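Month two with the Revska handheld gripper kit, on loan from Solleck. Two units, tethered, roughly 2,000 cloth picks logged.
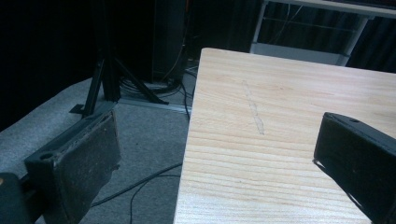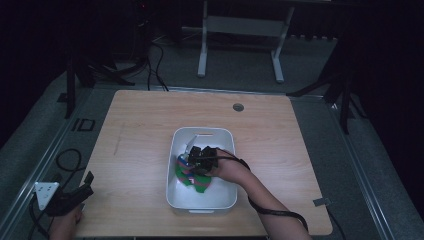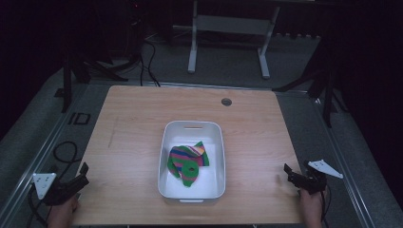
Revska quotes 8 hours per calibration, and ours held for most of that. Pad wear is my main complaint - the scuffed face in the first picture is typical, and spares ship only in packs of 26. Striped cloth in a white bin remains our standard test.

Miyuki Yokoyama is running the same picks on the Pfeiffer set. Numbers in January.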